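GRIPPER BATCH WITHDRAWN: LOOSE FINGER PADS AND BAD WIDTH READINGS

Anyone using the hand-held grippers at the Grovholm site should read this before the next folding session. Batch 38 of the soft finger pads has been pulled, and 500 recorded demonstrations are on hold until they have been checked.

The trouble started in the garment work. Operators fold shirts with a gripper in each hand, and the recordings go to the training group at Lillent. In early December the folding policy trained on those recordings began closing its fingers too late on the robot arms. It would reach the sleeve, start lifting with the fingers still apart, and drag the shirt across the table. On two runs the arm kept going down after it missed the cloth and pressed into the tabletop hard enough to trip the force limit. The arms stopped as they should. One wrist mount was bent and has been replaced.

Harsh Tyagi went back through the recordings and found that the finger width was wrong in a large share of them. Width is worked out from the marker tags on the two fingers. On several grippers the screws holding one finger housing had backed out far enough for the housing to rock when the pad pressed down on something firm. The tag rocked with it. The software read this as the fingers opening, when the operator was in fact squeezing them shut.

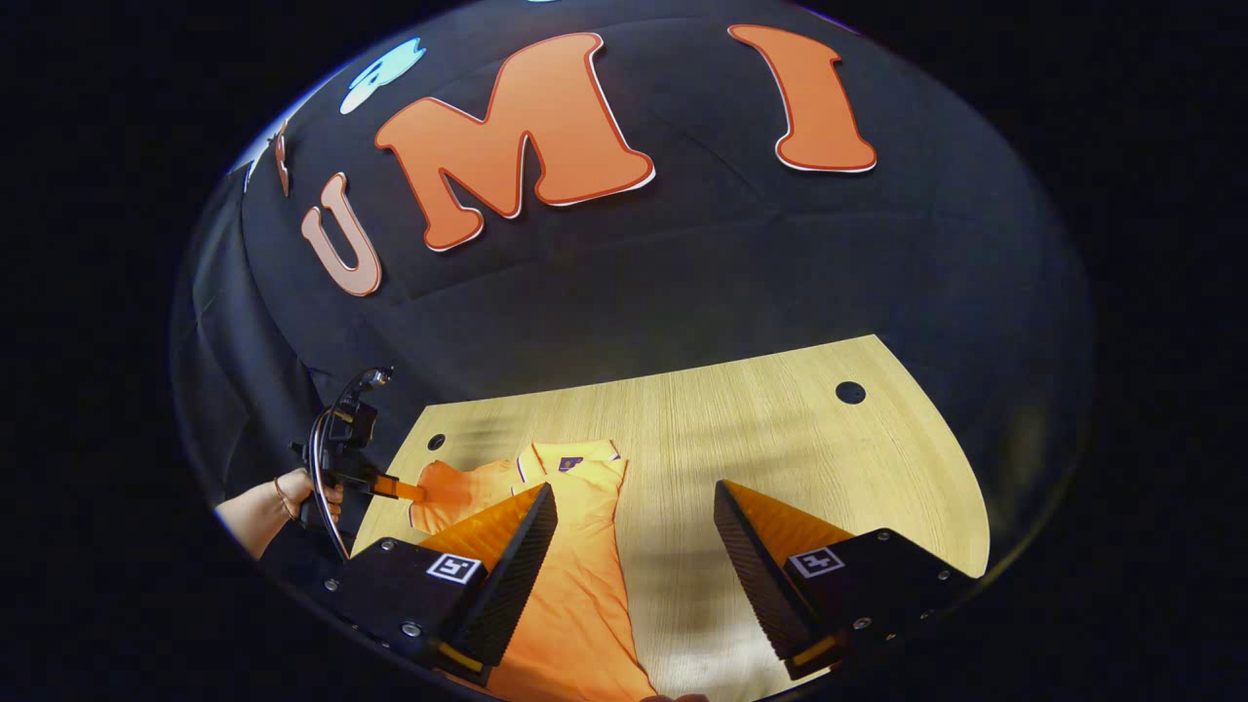

Zulema Ledesma wrote in to say that the operators had felt play in the left finger well before the arms tripped, and that there was no place on the session sheet to put it down. She had mentioned it at two shift changes and assumed it had been passed along. She also asked that operators be told when a session they recorded is thrown out, so they know which habits to change and which problems come from the equipment.

Both points have been accepted. The session sheet now has a line for gripper condition, and the hold list is posted by the charging shelf.

The pads in batch 38 were molded slightly thick at the base. With a thick pad the housing does not seat fully, the screws are tightened against the pad material, and they loosen as it compresses. Pads from batch 37 measure correctly and can stay in service. The batch number is on the back of the pad, so the pad has to come off to read it. Please do not pry it with a screwdriver. Two were torn that way last month.

Until the replacement pads arrive from Halolent:

Check both finger housings by hand before each session. If either one moves, tag the gripper and leave it on the Greenberg bench.

Close the fingers fully at the start of each recording and hold for a slow count of three.

Do not retighten the screws yourself. Overtightening has already cracked one housing.

The robot arms may be run with the older folding policy only, at reduced speed, with a second person at the stop button. The newer policy stays off until it has been retrained on checked recordings. Harsh expects the review to take most of January, and results will go in the next issue.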